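Two-arm kitchen cell, left hand losing grip on plates
Workshop forum > Service robots > Setup and upkeep

sinkside_amar
Posts: 123

Evening all. I look after the dish cell at Amar, two arms over a sink with the dishwasher below on the right. Since I swapped the left wrist cable in January the left hand keeps easing off the plate halfway through the handover. It's always the left, never the right. I've re-zeroed the fingers twice and I'm fed up!

The plates go from the sink to the rack, and it's the two-handed bit over the basin that worries me.

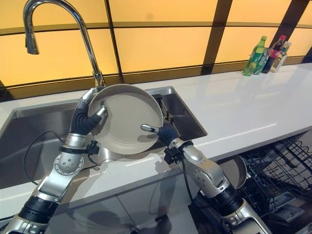

I've left the cable with a fair bit of slack so it doesn't tug when the arm reaches up. Grip force is at 20 on both hands. Do I just put it up?

Dương
Posts: 101

Don't touch the force yet. I'd look at that cable first. A big loop is lovely until it catches on something, then it pulls at the connector and the finger reading drops out for a moment. Tie it to the forearm and leave a small bend at the wrist.

clasitico
Posts: 20

Not sure I agree. I ran mine tied down tight and broke a connector in 10 days – slack is your friend. My money's on the fingertips. Wash them with a drop of washing-up liquid, dry them and try again.

Dương

Tight isn't what I said, though. Small bend at the wrist, clip below it, rest along the arm.

drisard_bench

Could be neither. After a cable swap, did you redo the wrist offset as well as the fingers? If the wrist is a touch out, one hand ends up doing all the holding and the other one drifts.

sinkside_amar

Er, no. Only the fingers. Right, offset tonight, then clips. I'll wash the tips too, clasitico, so you can't say I didn't.

clasitico

Do the tips first and run it before you change anything else, or you'll never know which it was.

sinkside_amar

Fair point. Tips first then, and I'll post the log when it's run.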